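Moving a static site off shared hosting

For six years this blog sat on a shared plan at Ravthorpe, and for most of that time I had no reason to look at it. Pages loaded, the bill arrived in September, and I paid it. This year the renewal email announced that the old control panel was being retired and that all accounts would be moved to a new one called Mostar. I read the migration notes twice and decided to move instead.

The site is 822 files. Most are plain HTML, generated on my own machine by a small script I named Song and have never cleaned up. There is no database. The only dynamic part was a contact form, and I dropped it in the move. In its last year it delivered spam and two real messages, both of which asked why the form was so slow.

The new host is Skindthorpe. Their smallest plan gives you a directory, a certificate and SSH access, which covers everything I use. Uploading was one rsync command. DNS took longer. I had left the time-to-live on the main record at a full day, so lowering it had to wait out the old value before it did any good. If you are planning a move, lower the TTL first and do the rest of the work while it expires.

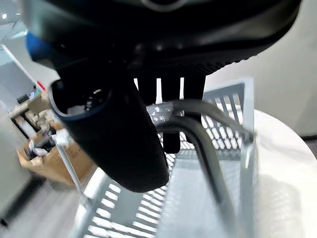 Lowering it too early has a cost as well, according to a reader who signs as Petrel and wrote in after my short note on Sunday. Petrel's registrar applies a query limit on the free tier, and a TTL of a minute left in place for a month was enough to hit it. The suggestion was five minutes, set two days before the switch and raised again the day after. I have no query limit, but the schedule seems sound and I would follow it next time.

Three things broke. The old server ignored case in file names and the new one does not, so a handful of links to "Notes.html" stopped working. I fixed these in Song by forcing every output path to lower case and adding redirects for the old spellings. The feed was served with the wrong content type, which some readers tolerate and others reject. One line of configuration took care of that. The last was the 404 page, which still pointed to a stylesheet at the old address and came up unstyled — I only found it by mistyping a URL.

I kept the Ravthorpe account open until its access log went quiet. The remaining traffic was crawlers, plus one feed reader that appears to have cached the old IP address and refuses to let go of it. It still polls every hour.

Next on the list is image compression, then the archive index, which currently sorts drafts above published posts when the two share a date.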